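Notebook, strait crossings game, Cunwood room
Mar 16, 2023

Second full run-through of the tabletop crisis game before we show it to Štefánia Brabec's lot. Writing up while I still remember. Jianhua has the proper turn log, these are just mine.

Setup as last time. Two blue cells, one red, one for the middle states (Xuelian on her own, she asked for it). Scenario paper is v4, the fishing-rights opener, coastguard vessel goes missing on turn 1. Drimen is still the name for the small island state. Keep it. Cusura for the bigger neighbour with the port. Had someone ask if Cusura was meant to be a real country, good, leave them guessing.

Turn 1
Slow. Blue A spent nearly all of it drafting a statement of concern. Blue B wanted to know what Blue A had drafted before saying anything at all. Red did nothing, which rattled both of them more than the missing ship did. Note for write-up: silence read as planning. Guilan (playing red) told me afterwards she was just reading the annex.

Turn 2
Cusura offers port access to both sides. Xuelian's idea, not in the script. I let it stand. Blue A took it as a betrayal, red took it as an opening, both sent somebody to talk to her inside the same ten minutes. She got a fuel deal off one and a loan off the other and signed nothing binding. Best play of the day by miles.

Hotline injects: red used it once, blue didnt use it at all. Need to ask why. My guess is the card is in the back of the folder and they forgot. If so it's our fault and says nothing about crisis behaviour.

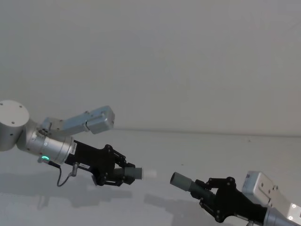

Turn 3
Trade measures. This is where the rules creak. The export table only lets you cut a sector fully or leave it, and everybody wanted something in between. Ximeng had to make rulings on the fly, and she ruled one way for blue and then another way for red half an hour later. Red noticed. Fair enough. Want a proper partial step in the table, plus a lag so the pain turns up a turn late. At the moment you sanction somebody and they feel it straight away, and that makes sanctions look far cleverer than they are.

Also the domestic opinion track. Starts too high. Governments could afford to look weak for most of the game and nobody can in this region, not over islands. Try dropping the start by 2 and see.

Turn 4
Called early, lunch. Position at stop: vessel found, crew on Drimen, red demanding them back, Blue A saying through the proper channels, Blue B saying nothing in public and quite a lot in private to Cusura. No shots. Last run had shots by turn 3. Same paper, mostly the same people, so don't let anybody write this up as a finding.

Debrief, bits I caught
- Guilan: red orders too vague. "Protect national interests" gave her nothing to trade away. Wants a ranked list. Agree.
- Blue A thought Blue B was bound by the alliance text to back them. It isnt. The text says consult. They'd all had it in front of them since the morning. Worth keeping as it is, real people misread treaties too.
- Xuelian: middle states need more than one player. She was tired by turn 3 and started saying yes to things.
- Jianhua logged 563 messages between cells against 441 last run. Says most of the rise is to and from Cusura. Has not split it by turn yet.
- Argument over whether the press cell should be live or scripted. No result. 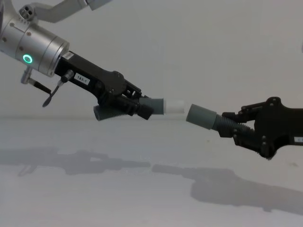

To fix before June
1. Export table, partial step and lag. Me.
2. Move hotline card to front of folder. Ximeng, already done I think, check.
3. Red's orders rewritten with ranking. Guilan to draft, not to play red next time.
4. 2 players for the middle states.
5. Rulings sheet, so umpires write down what they decided and stick to it.
6. Ask MacAulay if we can have the big room for both days. If not, cells in corridor again, and people overhear.
7. Consent forms, new version, the old one says nothing on quoting messages.

Loose ends. Štefánia wants a one page note on what the game is for, before she commits anyone. I keep writing "testing assumptions about signalling" and deleting it. Plainer: we want to see what people in these posts think the other side's moves mean, and how wrong they are. Might send that as it stands. Ximeng thinks its too blunt for a ministry crowd.

Also the map. Drimen's western reef is on the wall map but not on the printed ones, so red was arguing over a reef blue couldnt find. Reprint, and check the scale bar whlie at it. Log files from Jianhua still to come, will paste the per-turn split under this page when I have them.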